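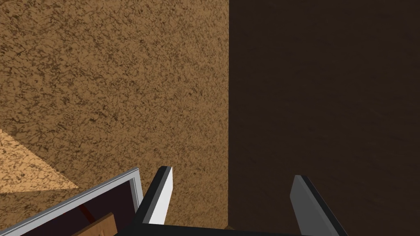 What will I be doing if I sign up?
Driving a simulated robot arm from a desk, one short task after another, while we log what you do with the controls.

CALL FOR PARTICIPANTS - Fenthorpe site, April intake

The Vetomik study is looking for 30 people. Comparing two ways of teaching an arm to reach and grasp: full demos start to finish, vs short corrections where you only step in when the policy goes wrong. Pilot had 183 runs. Corrections looked better on the cluttered tasks, no clear difference on the easy ones. Need more people before we believe it.

What's involved
One session, about 6 hours with breaks. Lunch provided.
Start 9 am sharp, building gets locked after that.
Practice block first, then both methods. Order is drawn on the day.
Short questionaire at the end, mostly on how tiring you found each one.

You should be
18 or over
OK looking at a screen for long stretches (glasses fine)
New to this. If you've driven an arm for Longo or any other lab in the last 7 months, sorry, not this round
Left-handers very welcome, we're short

No gaming experience needed. No coding. The view is from the wrist so it swings about a bit, if you get motion sick please think twice. You can stop whenever you like and still get paid for the day.

Pay
Casual day rate plus travel, paid by bank transfer. Organised through Zondent, so you'll get their forms too. Bring photo ID.

Your data
We keep control inputs, simulator recordings and questionnaire answers. No video of your face, no audio. Names stored seperately and deleted when the write-up is done.

To apply
Use the sign-up form on the Vetomik page. Tell us which hand you favour and any dietary stuff. Places go in order of reply. If the form's down try again in the evening, it gets restarted at 5 pm.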